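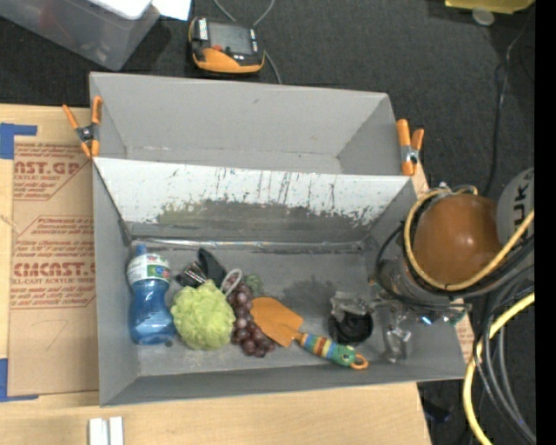

Two spring clamps, one gray bin, a lot of scuffs.

Carla Jaber on fixing things for people who are in a hurry

3 January 2023

Carla Jaber has 30 minutes. She tells me so at the door, then again when she's found me a stool. After that there's a cello coming in with a neck crack, and the owner is driving it up from Cakodton with the heat off because someone told her warm air was bad for it. "It's not great for it," Carla says. "But neither is a frozen cellist."

She repairs stringed instruments. Mostly violins and violas from the school district, some guitars, mandolins, one harp she'd like to forget. The shop is called Sfeir, after the man who had it before her. She never changed the sign. "Four letters I'd have to add or take away, and the guy wanted real money for it. So I'm Sfeir. People call me Mrs. Sfeir on the phone. I answer."

How did she start? Not with music. She can play "enough to know if it's working," she says, and no more. She was gluing chairs for a furniture dealer and a customer brought in a guitar with the bridge lifting. The dealer said sure, we do that. They did not do that.

"I ruined it a little. Not a lot. I used the wrong glue and way too much of it. The next person to open that guitar is going to say some words about me."

Glue is where she slows down. The only part of the morning when she sits. She uses hot hide glue for almost everything on the violin family, and what she wants people to understand is that a good joint is supposed to come apart.

"Wood moves. November, everybody turns the furnace on and by the weekend I've got a row of open seams. That's fine! That's the seam doing its job. It opens so the top doesn't crack. If you've put some hardware store stuff in there the seam holds and the top goes, and now it's not a quick job, it's a month."

So what does she charge for an open seam? She won't say for print. Depends on the length, depends who's asking. A kid with a recital gets it same day. She did 97 school instruments over one summer, pegs and bridges and seams, and says she would do it again but would ask for the cases to be emptied first. Pencils. Gum. A sandwich, once, in the part where the rosin goes.

The phone rings and she lets it. It's on the bench next to a mug of brushes. It rings again. She looks at it, doesn't pick up.

I ask about clamps, as I'd read an older piece where she said you can never own enough. She makes a face. "I was showing off. You need enough for one cello. After that you're collecting." What matters more, she says, is how hard you squeeze, and nearly everyone squeezes too hard. You push all the glue out and then there's nothing left in the joint. She had an apprentice, Krystyna Baran, who came from cabinetmaking and leaned on everything.

"Strong hands. Lovely worker. First week I had to keep telling her, stop, stop, it's a violin."

Krystyna has her own place now, two towns over. I called her later the same afternoon and she laughed about it. "She'd come past and back my clamps off a half turn without saying a word. I'd get so mad. Then I'd take the job out the next morning and the line was so thin you couldn't see it." She does mostly guitars, and she uses a modern glue on some of them, which she asked me not to mention to Carla. Then she said go ahead, she knows.

They still trade work. Krystyna sends over anything with a scroll, Carla sends anything with a plug.

Back at the shop. We get onto the cheap imports, because you can't not. A violin outfit off the internet runs 100 dollars with the bow and the case, and a set-up at Carla's can cost more then the instrument. Does she turn them away?

"I used to. I was snotty about it. Then a grandmother came in with one, and the pegs wouldn't hold, and the boy thought it was him. He thought he was bad at it. I fitted the pegs and it held a tune, and he went home. So I do them. I tell people what it'll cost and they decide."

Some she can't help. Necks set crooked from the factory, fingerboards made of something soft and painted black. She tells people to rent. She says it a lot, rent, rent, rent. She doesn't rent instruments herself and gets nothing for saying it.

There's a ledger. Every job since she took over, by hand, with the fault and the fix and sometimes a remark. She's on number 1454. I get to read one page. "Bass bar loose. Buzz on G. Owner says ghost." Next one down: "Hito, viola, again." Who's Hito? The viola, she says. The owner named it. It's been in every winter and there's a spot on the lower rib that just won't stay closed, and she has theories. She starts on the theories. Old repair under there, varnish in the joint, possibly a bit of paper somebody used as a shim. She'd have to take the back off to find out, and the owner plays with the Gastesska quartet and never has a free week.

"She says summer. She's been saying summer."

Any advice for people at home? Keep a humidifier in the room. Loosen the bow. Don't leave anything in the trunk. And if a piece falls off, put it in an envelope and bring the envelope.

"Even a splinter. Specially a splinter. Don't glue it, don't tape it, don't let your brother-in-law look at it."

A car pulls up outside. She's up before the engine stops, clearing the bench with her forearm, and I've still got a page of questions - one about bows, two about the harp. She says call on Thursday, and goes out to get the cello.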